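gudetside-couverts

Fiche du jeu de données, version 2

Résumé

gudetside-couverts rassemble des démonstrations téléopérées de tri de couverts par un poste à deux bras. La tâche consiste à saisir des baguettes mêlées à des cuillères sur un plateau noir et à les déposer dans un bac rose. Les cuillères restent sur le plateau. Le jeu est destiné à l'apprentissage par imitation, avec ou sans conditionnement par une instruction en langage naturel.

La version 2 contient 1953 épisodes. Elle remplace la version précédente, dont les horodatages des caméras de poignet étaient décalés par rapport aux états articulaires. Les deux versions ne doivent pas être fusionnées.

Contenu d'un épisode

Chaque épisode occupe un dossier et comprend :

– les flux vidéo de la caméra de tête et des caméras de poignet ;
– les positions articulaires mesurées et commandées des deux bras ;
– l'ouverture mesurée et commandée de chaque pince ;
– l'instruction donnée à l'opérateur, en français et en anglais ;
– un fichier meta.json (opérateur anonymisé, indice de disposition, résultat, remarques).

Les états et les commandes sont rééchantillonnés sur l'horloge de la caméra de tête. Les flux de poignet conservent leurs horodatages d'origine, et l'alignement est laissé au chargeur. La fonction load_episode fournie avec le dépôt prend par défaut l'image la plus proche dans le passé. 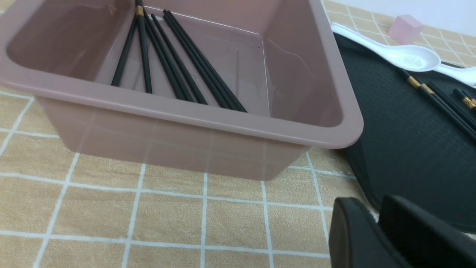 Fig. 1 – Caméra de poignet. Baguettes noires dans le bac rose ; cuillère blanche et autres baguettes sur le plateau.

Protocole de collecte

Les démonstrations ont été enregistrées sur le site de Gudetside, puis relues à Cemirby. Avant chaque épisode, l'opérateur tire un indice de disposition et place les couverts selon la fiche correspondante. Les fiches fixent l'orientation générale des baguettes et le degré de recouvrement par les cuillères ; elles ne fixent pas la position exacte de chaque pièce. Le bac et le plateau peuvent être tournés ou rapprochés d'un épisode à l'autre.

De petits cubes colorés figurent sur la surface quadrillée. Ils ne font pas partie de la tâche et aucune instruction ne les mentionne. Un contact avec un cube n'entraîne pas le rejet de l'épisode mais est signalé par le champ contact_hors_tache.

L'opérateur peut déplacer une cuillère pour dégager une baguette. Ces gestes sont conservés, y compris lorsqu'ils n'aboutissent pas du premier coup. Les reprises après une prise manquée sont annotées par leur image de début et leur image de fin.

Difficultés connues

Les baguettes noires se distinguent mal du fond noir du plateau. Les bagues dorées donnent souvent l'indice visuel le plus net, et un modèle peut apprendre à viser la bague au lieu du corps de la baguette. Toutes les baguettes n'en présentent pas une visible : certaines sont masquées, d'autres orientées de l'autre côté. Nous recommandons de mesurer séparément la réussite sur les baguettes dont la bague n'est pas visible au moment de l'approche (champ bague_visible).

Les reflets sur les cuillères blanches perturbent l'exposition automatique des caméras de poignet lorsque la pince descend. Aucune correction n'a été appliquée. Enfin, l'autre bras peut entrer dans le champ d'une caméra de poignet et masquer une partie du plateau. 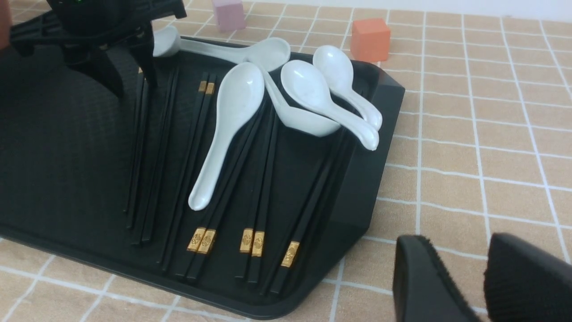

Peut-on entraîner une politique avec la seule caméra de tête ?

La configuration head_only.yaml le permet, mais la fermeture de la pince est alors mal prédite pour les baguettes qui passent sous une cuillère. Il vaut mieux garder au moins le flux de poignet du bras qui saisit.

Relecture et exclusions

Chaque épisode a été relu par une personne différente de l'opérateur. Au total, 106 épisodes ont été écartés et ne sont pas comptés dans l'effectif ci-dessus. Motifs retenus : perte d'un flux vidéo, arrêt d'urgence, disposition non conforme à la fiche, instruction absente. Un échec de saisie seul n'est pas un motif d'exclusion.

Découpage

Le fichier splits/val.txt liste 200 épisodes réservés à la validation. Ils sont choisis par indice de disposition, de sorte qu'aucune disposition de validation n'apparaît à l'entraînement. Tous les autres épisodes servent à l'entraînement. Il n'y a pas de partie test publique ; les évaluations se font sur le poste. 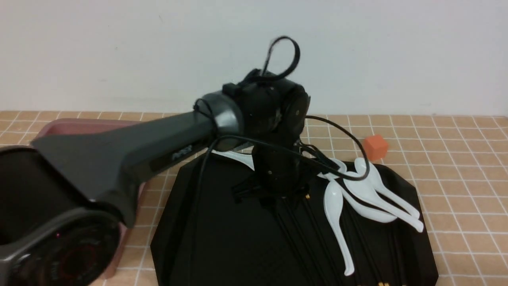
Adoración Pacheco

Calibration

Les paramètres intrinsèques se trouvent dans calib/intrinsics, un fichier par caméra. La transformation entre la caméra de tête et la base de chaque bras a été réestimée en août, après un démontage du support ; le champ calib_id indique le jeu de paramètres applicable. Les câbles qui partent de la pince sont souples et ne sont pas modélisés dans le fichier URDF.

Usages déconseillés

Le jeu ne convient pas à l'apprentissage du contrôle en effort : aucun couple n'est enregistré. Il ne couvre qu'un type de plateau et un type de bac, et ne permet pas de conclure sur la généralisation à d'autres récipients.

Outils et contacts

Conversion vers le format Dimonel : scripts/to_dimonel.py. Le script ignore les annotations de reprise, que Dimonel ne sait pas encore représenter.

Collecte : Kiprono Mwakyusa, So-yul Jeon
Relecture : Noreen Dhanial
Chargeur et scripts : Helge Skjelbred

Signaler les erreurs d'annotation dans le suivi du dépôt, avec l'identifiant de l'épisode et le numéro d'image.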